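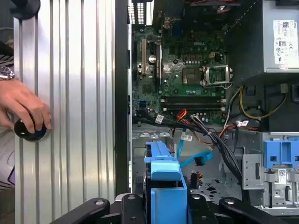 A Dell tower on its side with the cover off.

Derudholm Home Repair Screwdriver Set: long-term review

Posted by Ekaette Wike, 10/9/26

I bought this set in April with my own money, and nobody at Derudholm knows I'm writing about it. I mention that first as I've grown tired of tool reviews that turn out, in small grey letters at the bottom, to have been written about a free sample.

The claim on the sleeve is "every home repair, one case". I don't believe claims like that and I don't think you should either. Every home repair includes the gutter. But I did need a set of small drivers, my old ones having been lent to a nephew and never seen again, and the Derudholm set had 3945 reviews on the shop page when I ordered it, most of them glowing. A good number of those were left by people saying it had arrived quickly. Several were for a garlic press. Shops do merge listings like this and I wish they'd stop, but it meant I started out with very little idea whether the thing was any good.

I've now had it for nearly 4 months of proper use (it sat in a drawer for a while first), and have taken it to a desktop computer, a set of cupboard hinges, a doorbell, a sewing machine, my glasses and a child's ride-on tractor.

The case

It's a flat grey box with a lid that lifts off completely. I dislike this. A hinged lid stays with its box. Mine has already spent a week behind the sofa, and while it was away the bits had nothing holding them in but the foam, and the foam isn't up to it. Tip the box past a certain angle and the smaller bits come out together.

The sizes are printed on a paper strip glued along the edge of the foam. The printing was clear on the day I opened it. Since then the strip has lifted at one end and the figures on the part I touch most have rubbed to a smudge. You can read the size off the bits themselves if you've got good light and younger eyes than mine. A driver set that depends on the owner remembering which hole is which is asking a lot.

There's also a strong smell of solvent when the box is new. It went after a fortnight in the porch.

The handle

Better than I expected. It has a free-spinning cap at the top, so you can rest a finger on it and turn with the other fingers, and the cap on mine still spins smoothly. The grip is a soft rubbery coating over something hard. I've had coatings like this go sticky after a couple of years on torches and hairbrushes, and I'm assuming this one will too. I can't mark it down for something it hasn't done yet, but I'm watching it.

It's short. For eyeglasses and the doorbell that's fine. For cupboard hinges it's a nuisance, as you can't get any real turning force and your knuckles meet the door. Derudholm include an extension bar, and with that fitted the whole thing wobbles. The wobble is in the joint, where the bar meets the handle, and no amount of pushing it home gets rid of it.

The bits

Mixed. The cross-head ones in the middle of the range are decent and they're the ones I've used for most jobs. They sit properly in the screw and I haven't rounded anything off that wasn't already half gone. The very small ones are another matter. One of the tiny flat bits twisted visibly on the second screw of my glasses, which is a screw the size of a breadcrumb. I wasn't leaning on it. I swapped to the next size up, it just about fitted, and the arm is back on.

The star-shaped bits have been fine as far as I can tell, though only 2 of them have ever fitted anything I own.

Then there's a group of odd ones, triangles and a sort of three-winged thing, for gadgets whose makers would prefer you stayed out. I can see the appeal. I have not needed a single one. They take up an entire row of foam, and I'd swap the row for a longer handle tomorrow.

The magnet

The bits are described as "strongly magnetised". They are weakly magnetised. A small screw will cling to the end if you hold the driver still and point it down. Move at a normal speed and it drops. This matters more inside a computer than anywhere else, as a screw that falls in there needs to be found before you do anything else, and I spent a good part of an evening tilting a case from side to side and listening for it. It was in my slipper.

I asked Marianna Cieślak, who repairs sewing machines in Pletham and has been doing it since before I could thread one, whether a stronger magnet would have been a worry around electronics. She said the things she'd worry about are impatience and tea. She keeps a dish for screws and doesn't much care whether her drivers are magnetic. She also tried the Derudholm handle on my machine's needle plate and handed it back without comment, then used her own.

The extras

I always look hard at the extras in a set, since that's where the number on the front of the box gets padded. You get a pair of tweezers, a suction cup, some plastic prying tools, a wrist strap and a cloth.

Tweezers: the tips don't meet. There's a gap you can see daylight through unless you squeeze quite hard, and then they cross. I've bent them straight and they've gone back.

Suction cup: holds for as long as it takes you to let go of it.

Plastic prying tools: useful, and I'd have been pleased to get more of these and less of everything else. One has a chewed edge now from the doorbell cover, but that's what they're for.

Wrist strap: the anti-static kind, with a clip on a curly lead. The clip is so stiff I needed both hands to open it, which is awkward with the other end on your wrist. I have no way of telling whether it does its job. I suspect most of the people who own one couldn't tell you either.

Cloth: a cloth.

How it did on actual jobs

The desktop computer was the easy one. Desktop machines tend to be built to be opened, and mine needed a driver only for the drive bracket. I could have done the lot with the cross-head from a cracker. I blew out the dust, put in a new drive and closed it up. If your only reason for looking at this set is to get into a desktop tower, please save your money and buy a single decent cross-head driver.

The hinges were the worst. Too short, as I said, and I finished with a full-sized screwdriver from the shed.

The doorbell went well. So did the sewing machine, apart from the big screw under the bed, which the set has nothing for. It's a plain wide slot, the commonest sort of screw on an old machine, and there isn't a bit in here that fills it. Three-winged things, yes. A wide flat blade, no.

The ride-on tractor has its battery cover held on with screws sunk down a deep narrow hole. The bare bits don't reach. The extension bar does, and this was the only time I was glad of it, wobble and all.

Against the others

My neighbour has the Murkaldale set, which costs a fair bit more, and she let me have it for a weekend. The lid is hinged. The magnet holds a screw when you walk across the room with it. The bits feel harder, although I can't prove that they are, and the handle is long enough for a hinge. There are fewer bits and I didn't miss any of the ones left out. I don't love it: the case catch is fiddly, and they've put the company name on the handle in raised letters that dig into your palm.

I've also handled the Nava one, in the shop, where it's kept near the till next to the phone chargers. I wouldn't bother. The bits rattled in the handle before I'd turned anything.

The guarantee

Derudholm offer a lifetime guarantee. I wrote to them about the twisted bit to see what that comes to. The reply took 2 weeks and said bits are "consumable items" and aren't covered. The handle is covered. The case is covered "against manufacturing defects", so I asked about the label strip coming unstuck, and was told to stick it down again. To be fair to them, they were polite, and I did stick it down again, and it has stayed.

Would I buy it again?

No, but I'm not sending it back. The middle cross-heads and the prying tools get used, and for glasses, toys and battery covers it's good enough that I reach for it before I go out to the shed. If someone gave you one you'd be happy with it. At full price you're paying for a lot of foam filled with shapes you'll never meet, and the shape I needed most on the sewing machine wasn't among them.

If you see it at half price, fair enough. Put the lid somewhere safe, and get yourself a dish for the screws.

Good: free-spinning cap, mid-sized cross-head bits, plastic prying tools
Bad: loose lid, weak magnet, short handle, soft small bits, tweezers
Still undecided: the rubber grip. I'll update this if it goes sticky.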